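Chores, Unsolved: A Gallery

I have been collecting pictures of housework for a while now, mostly the dull kind, because the dull kind is where the machines keep losing. The question on the masthead has been the same from the start: can they do the chores yet? The gallery is the slow answer. It has outlived one folding appliance (the Sumitz, of which more below) and two of my own washing machines.

When I began, I expected the hard jobs to go last. Ironing, say, or getting a duvet into its cover. What I hadn't reckoned on was that the industry would spend ten years on the sweater. Dishwashers took the plates, a puck took the floor, and the bedroom has stayed more or less as my grandmother left it. Everything still ends up on the bed, and somebody still has to stand there and deal with it.

This batch is the bed batch. Click through at your own pace, there are only two and they don't move.

1. The maroon sweater, flat out on the bed with its patch pocket showing. The queue is behind it: dark things in a stack, a pair of jeans underneath, and a wire hanger waiting its turn with no great optimism. 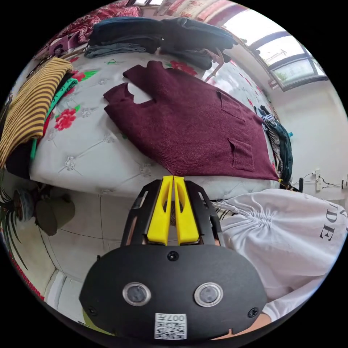 Why is folding a sweater harder for a machine than welding a car door?

A car door is the same shape every time it arrives, and it stays that shape while you work on it. A sweater has as many shapes as there are ways to drop it, and it takes up a new one whenever you touch it. The machine has to find an edge, decide which edge it is, get hold of one layer and leave the other alone, and then do it again with everything moved. People manage this while thinking about dinner.

A few notes for those who like their chores with history.

The Sumitz, for anyone who missed it, stood as tall as a fridge and took shirts one at a time through a slot at the top. You had to clip each shirt to the rail yourself, buttons done up, collar straight, which left the machine with the part of folding that I have never minded. Mine came secondhand for 700 dollars and weighed 136 pounds. It did T-shirts nicely. It did one knitted thing, a cardigan, and we got the cardigan back in April after a man came with a screwdriver.

Kukon went the other way and built arms. I saw theirs at a trade hall at nine in the morning, before the crowds, and it folded a hand towel so gently that I felt I ought to lower my voice. Then it picked up the next towel by two corners that turned out to belong to the same end, and stood holding it up for a good long time, like a man who has been handed somebody else's baby. An engineer took it away and gave it a fresh one. I don't hold that against it. I have stood like that over a fitted sheet.

Shop floors are further along, though less than the brochures suggest. The Granström laundry, where I was allowed in on condition that I touched nothing, feeds sheets and tablecloths through at a speed that makes you step back. Flat, square, all alike. They log what the line refuses and hands have to finish, and on the day I visited the log stood at 971 pieces, nearly all of it clothing. The women at the end table did not look worried about their jobs. They looked as if they'd like a chair.

2. Same sweater, here a soft bundle, its lower end pinched between two yellow fingers and the peonies on the sheet looking on. A second gripper is in there too, held by somebody with a gold bracelet. The checked thing against the wall can wait. 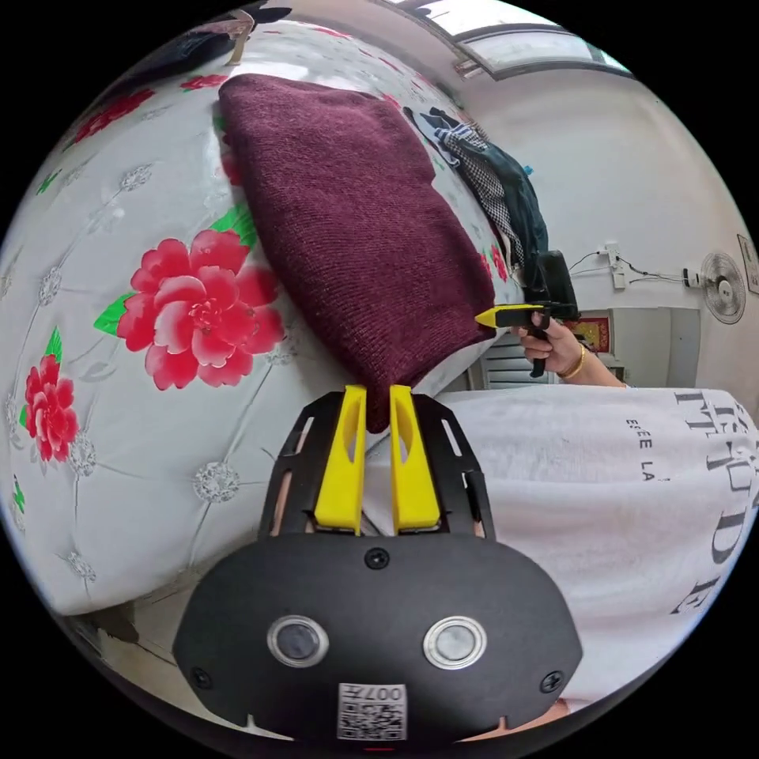

Gerasimos Stamatopoulos wrote in to say that I'm grading on the wrong curve. His mother is eighty-four, her fingers don't close properly any more, and she wouldn't care if a machine took all afternoon over one cardigan as long as it got there and put the thing on the shelf. Speed is a worry for hotels, he says. He'd also like it known that his own folding is terrible and no one has ever written a gallery about that.

Fair enough, and I have taken "too slow" off my list of complaints. "Screwdriver" stays on.

Next up is the kitchen drawer set, with cutlery, string and the Galtetti sorter, which Kerstin Torvik has agreed to lend me if I promise not to put a whisk in it.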